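LENDEN – Strawberry growers and bakers will have until the end of April to enter the spring tasting at the Arthur Street Hall, two weeks longer than last year, organizers said.

The tasting, run by the Lenden Growers' Exchange, drew 1,167 visitors last spring. The exchange has ordered enough fruit this time to hand out 4,000 samples over the two days of the event, with most of it coming from farms on the Dedgate side of the county.

Wen-hsiung Hsueh, who has judged the berry classes before and is running them this year, said the change to the deadline was made for the smaller growers. Many of them plant later varieties and had nothing ripe to bring when entries closed in the middle of the month.

"We had people calling the week after we shut the list, and they had very good fruit," Hsueh said. "Those growers should get a place on the table."

The judging itself will also be different. In past years each grower filled a pint basket and the judges picked through it. Under the new rules, berries in the single fruit class will be shown one to a bowl, with the stem left on, and will be looked at before anyone tastes them. Color, shape and the condition of the green cap make up half the score. Flavor and firmness make up the rest.

Hsueh said the basket system rewarded growers who hid their weaker berries at the bottom. It also slowed things down – last year's final round ran past 6 p.m., and the public tasting opened late.

A single strawberry in a shallow pink bowl on a white table shows how plainly an entry is presented under the new format. Growers' names will be kept off the judging tables until scores are in.
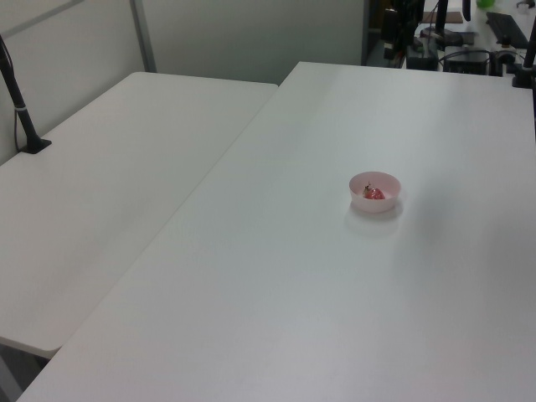

What to bring

Entries in the single fruit class should arrive between 7 a.m. and 9 a.m. at the side door on Arthur Street. Each grower may enter up to two varieties. Berries should be unwashed and picked no earlier than the evening before. Bowls will be supplied, and growers are asked not to bring their own.

Jam and baked goods will be judged in the back room on the same schedule as last year. Jars need a plain label with the date and the ingredients. Pies and shortcakes should be on disposable plates.

Sukilix, a Dedgate packing company, is paying for the prizes in the berry classes. The winner of the single fruit class will receive a gift card and a season's supply of picking trays. A junior class for growers under 16 has been added and carries its own ribbon.

Admission to the public tasting is free and doors open at 11 a.m. Parking behind the hall will be limited to people dropping off entries until 10 a.m. Visitors can use the lot by the library, a short walk up Arthur Street.

Entry forms can be picked up at the hall office or at the Dedgate feed store. Growers who already sent in a form under the old rules do not need to file again, but they should call the office if they want to add a second variety.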